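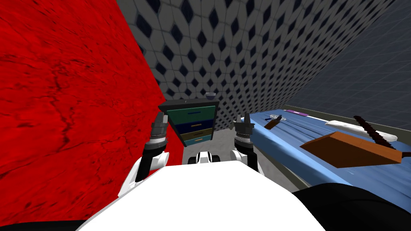
Section 10. Recovering from a Drawer Contact Fault in the Bedroom Scene

This section applies to the Luko two-arm model running in the Druvis simulator. It covers Fault 37 (gripper contact not released), which is raised when a gripper closes on a drawer handle and the arm continues to pull after the drawer has reached its limit.

10.1 Before you begin

The fault is most often reported with both arms raised on either side of the chest of drawers. In this position the right gripper is also close to the near edge of the bed, and a reset to the home pose may drive it into the bed frame.

CAUTION: Do not select Home All while Fault 37 is active. If the same controller is connected to a physical Luko unit, press the emergency stop on that unit and confirm that it is disconnected before continuing.

10.2 Procedure

1. Pause the simulation. Do not close the session - the contact log is lost on exit.
2. Open the Contacts panel and note which arm is listed.
3. Set the pull force of that arm to zero.
4. Open the gripper fully and step the simulation forward 10 frames.
5. Retract the left arm toward the torso.
6. Retract the right arm in the same way, keeping it clear of the bed.
7. Select Clear Fault, then Home All.

Note: Loose objects on the bed, such as the saw and the board, have active collision shapes. If either one has been displaced, reload the scene from the last saved state.

10.3 If the fault returns

Check that the drawer limits were imported with the Lindqvist furniture set. Scenes converted with Zondov version 2 may load without them, and the arm then receives no stop signal. Import the limits again and repeat steps 1 through 7.

If Fault 38 (joint limit exceeded) appears in place of Fault 37, stop and refer to Section 11. Attach the contact log to any support request.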